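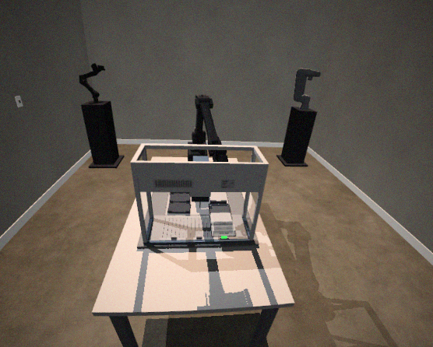
Stemus Wants You to Build the Lab on Screen First

Small labs that buy automation usually buy it in the wrong order. The liquid handler comes first, then an arm to feed it, and then somebody finds out that the arm can't get a plate past the enclosure wall. Stemus sells a planning kit meant to catch that kind of mistake before any money is spent on hardware.

The product is called Otow. It is a software package with a library of arms, tables, pedestals and lab equipment, all drawn to scale. You set up the room, place the machines and run a job. The program reports collisions, missed reaches and wasted moves. It went on sale in September, and I have been using it for eight weeks.

The layout I spent the most time on has three arms working with one glass-walled liquid handler on a table. Two of the arms stand on tall pedestals toward the back corners of the room. The third is behind the enclosure and reaches over the top toward the deck. It looks like plenty of room until you start moving things. In my first run, the job stopped after four transfers because two arms wanted the same space at the same time.

Fixing that took an afternoon. Otow lets you drag a pedestal across the floor and see the reach change as you go, and this is the best part of the package. Timing is harder. You have to set waits by hand, in a table that scrolls sideways, and there is no undo once the table has been saved.

The library has 124 labware items. Common plates and tip boxes were all there. Deep-well blocks were not, so I had to measure one and enter it myself. Stemus says it will add parts on request, and my request was answered in two days.

Victor Rotich runs the sample prep group at Bakilana, a contract testing company that tried Otow before it moved into a new building. His team planned three rooms with it. "We ended up buying one less arm than we had budgeted for," he told me. "The walls were the problem. We had a door in the wrong place." He was less happy with the training, a set of videos that skip over scheduling.

The main competitor is Undari, which costs less and loads faster but handles only one arm per room. For a single bench, that is enough. If you are planning for two or more arms, Otow is the one to try — just save a copy of the timing table before you change it. Stemus offers a trial license, and layouts made with it carry over to the paid version.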